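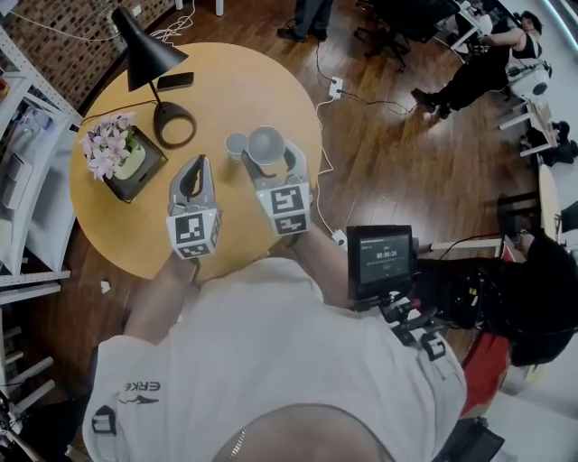

Relatório de progresso: Renovação da rede de distribuição de água de Velham
Período de referência: segundo trimestre de execução, encerrado em agosto
Entidade executora: Flinum
Responsável técnica: Adaeze Nwosu

1. Âmbito

O presente relatório abrange os trabalhos de substituição de condutas, setorização e telemetria na zona baixa de Velham, nos termos do acordo de financiamento em vigor. Não inclui a reabilitação do reservatório superior, objeto de candidatura autónoma. As alterações ao cronograma comunicadas no relatório anterior mantêm-se e não são aqui repetidas.

2. Execução física

Foram assentes 779 metros de conduta em polietileno de alta densidade, em substituição de fibrocimento, no troço entre a estação elevatória e o entroncamento da rua da Fonte. O ensaio de pressão foi realizado por troços, com resultado conforme em todos à exceção do último, no qual se detetou perda numa união eletrossoldada. A união foi cortada e refeita. A repetição do ensaio decorreu sem perda registável.

Os ramais domiciliários do mesmo troço foram transferidos para a nova conduta, num total de 116. Em parte dos prédios mais antigos a válvula de seccionamento encontrava-se no interior do logradouro, o que obrigou a marcação prévia com os moradores e atrasou a transferência. A conduta antiga foi desativada e tamponada, permanecendo no terreno. A remoção do fibrocimento ficou limitada aos pontos de cruzamento e foi assegurada por operador licenciado. As guias de acompanhamento de resíduos constam do anexo B.

A reposição definitiva do pavimento está concluída na faixa norte. Na faixa sul mantém-se pavimento provisório até à conclusão da travessia da linha de água, que aguarda parecer hidráulico.

3. Setorização e telemetria

Estão em funcionamento 3 zonas de medição e controlo. Os caudalímetros eletromagnéticos transmitem por rede celular para a plataforma Flustik, com registo de quinze em quinze minutos. Seija Kallio concluiu a parametrização dos alarmes de caudal mínimo noturno. Os limiares foram fixados com base em quatro semanas de leituras e serão revistos no outono, quando cessar a rega de jardins.

Na zona da estação elevatória, o caudal noturno continua acima do esperado. A pesquisa acústica não localizou fuga. Tyyne Peltonen considera provável uma ligação não contabilizada à rede de incêndio da antiga serração, hipótese a verificar com fecho sequencial de válvulas entre as 02h00 e as 04h30.

4. Qualidade da água

As colheitas posteriores à desinfeção de cada troço cumpriram os valores paramétricos. Numa das colheitas a turvação ficou próxima do limite. Procedeu-se a nova descarga e a contra-análise foi satisfatória. Os boletins constam do anexo C.

5. Execução financeira

A despesa do trimestre enquadra-se nas rubricas aprovadas. Regista-se um desvio de até 2.000 euros na rubrica de ensaios, decorrente da repetição mencionada no ponto 2, a absorver pela rubrica de imprevistos. A fatura final da Cheung, fornecedora das válvulas redutoras de pressão, encontra-se em conferência por divergência entre a guia de remessa e a nota de encomenda. Ea Dalsgaard acompanha a regularização.

6. Riscos

Parecer hidráulico da travessia: sem data. Caso não seja emitido até ao final do próximo trimestre, a reposição da faixa sul transita para a primavera.
Prazo de entrega das válvulas de seccionamento de maior diâmetro: sob vigilância.
Cadastro: persistem discrepâncias entre a planta e o terreno na rua do Lagar. Saimi Manninen está a atualizar o sistema de informação geográfica à medida que se abrem valas.

7. Trabalhos previstos

Travessia da linha de água, sujeita a parecer. Instalação das válvulas redutoras na câmara da zona baixa. Ensaio de fecho sequencial. Entrega das telas finais do troço concluído, em formato editável.

Anexos: A (mapa de medições), B (resíduos), C (boletins analíticos)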